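Home | Ask | Topics | Sign In
June - posted by Genalyn Estrella, Bestville
Print this page | E-mail this page

Where do you keep a tall craft cone between projects? Mine rolls off every shelf!

Reply 1
A drawer.

Reply 2
Try a pen cup! The wide end goes down inside and the point sticks straight up. I love mine - so easy to grab. Measure your cone first, cups vary a lot.

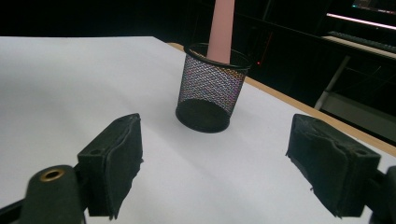 Desk & Craft Storage

Reply 3
Yes to the cup! Black mesh with a pale pink cone looks so cheerful on a white table. I'm doing my whole craft corner Thursday.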